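## Notes from the sewing room

Well, the linen sorted itself out in the end. Those of you who were at the July get-together will remember me moaning about a bolt I'd bought from Soltwood for 30 dollars, which seemed like the bargain of the year until I put it through the wash and it came out a good hand's width shorter and stiff as a biscuit. I've since washed it twice more, hung it over the back fence and ironed it damp, and it has gone beautifully soft. It's going to be a summer dress, if I can get it cut before the weather turns properly warm.

Which brings me to prewashing, because I've had a few emails! My rule is that anything cotton or linen gets washed the way I plan to wash the finished thing. If I know full well I'm going to chuck it in with the towels, then in with the towels it goes. I zigzag the raw edges first (I used to skip this and spent years picking threads out of the machine filter). Kaede Ogura overlocks the two cut ends together into a big loop so the fabric doesn't twist itself into a rope, and I've been copying her ever since.
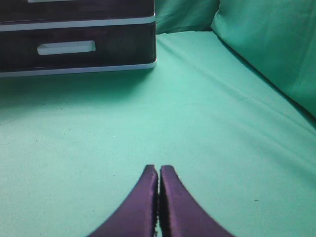 Colour is the other thing. I wash anything red or navy on its own until the water runs clear, and I keep an old white hanky to throw in as a tester. Rafferty Brannigan swears by vinegar in the rinse. I've tried it and couldn't tell the difference, but my mum did it too, so I'm not going to argue with the pair of them.

Wool I don't wash at all before cutting. I lay it flat, hover the steam iron over it and leave it alone overnight, usually on the dining table, which means we eat on our laps. Demetrius Pennington sent in a question about rayon and all I can say is buy extra. My last piece lost so much length that the trousers became shorts, and not very long ones.

A couple of bits of housekeeping. The remnant swap is on Thursday, September 10, 2026, from seven in the evening at the Brodow hall, and tea and bikkies are sorted. Please pin a note to your pieces with the fibre on it if you know it. Esperanza Thibodeaux is bringing her button tins again, so come early if you're after the old glass ones, they went in a flash last time.

Next issue I'm having a go at bound buttonholes, which I've been dodging for years. If you've got a method that doesn't end in tears, write in and tell me before I ruin the linen.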